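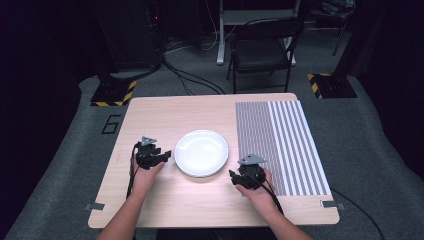 Hilo sobre cómo dos compañeras de clase y yo acabamos presentando un plan de negocio de leche de oveja. Voy por partes, que me enrollo 🧵

Estudio gestión de empresas agrarias en Iradville, segundo curso. En la escuela hay un concurso interno de ideas, se llama Ernent, y llevaba un año viendo el cartel en la escalera sin apuntarme. Este año sí.

La idea: una quesería compartida. Varias ganaderías pequeñas del valle de Breathnach ordeñan, pero ninguna tiene leche suficiente para montar su propia sala. Ahora la venden toda al mismo comprador y al precio que él diga, claro.

Le pusimos Lornora. No significa nada, lo siento, nos sonaba a queso 🧀

Lo primero fue ir a hablar con la gente de las granjas, y menos mal. Nosotras llevábamos un Excel precioso con producción todo el año. La primera ganadera lo miró y nos preguntó qué pensábamos hacer en otoño, cuando las ovejas están secas. Silencio total en la cocina.

Así que a rehacer el Excel. Ahora el plan tiene dos quesos: uno fresco para primavera y otro curado que se va vendiendo el resto del año. El curado es el que sostiene las cuentas, pero te obliga a tener dinero parado en la cámara durante meses, y eso a los del banco les gusta regular.

El volumen mínimo para que salga a cuenta son 300 litros al día en plena campaña. Con las granjas que nos han dicho que sí llegamos casi a 2 tercios. Faltan un par, y hay una que está justo al otro lado del puerto, con lo que el transporte se come el margen. Si alguien sabe de recogida de leche en zonas de montaña, que me escriba, por favor!!

Lo que más nos costó: los estatutos. Quién vota, cuánto vota, qué pasa si una granja se va a mitad de campaña. Estuvimos tardes enteras con eso. Al final, un voto por socio, dé la leche que dé, y preaviso de una campaña entera para salir. A los más grandes no les hizo mucha gracia.

La presentación fue ayer. 10 minutos, con cronómetro delante, y yo hablo rapidísimo cuando me pongo nerviosa, o sea que nos sobró tiempo y todo 😅 El jurado preguntó por el suero (qué hacemos con él, quién lo paga) y ahí íbamos preparadas: hay una granja de cerdos que se lo queda.

También preguntaron por el precio de venta del curado y ahí patinamos un poco. Habíamos mirado tiendas, pero no distribuidores. Apuntado queda.

Los resultados salen a finales de marzo. El premio es dinero para un estudio de viabilidad en condiciones, que nos vendría de maravilla.

Os voy contando por aquí. Y si tenéis ovejas cerca de Breathnach, mis mensajes están abiertos 🐑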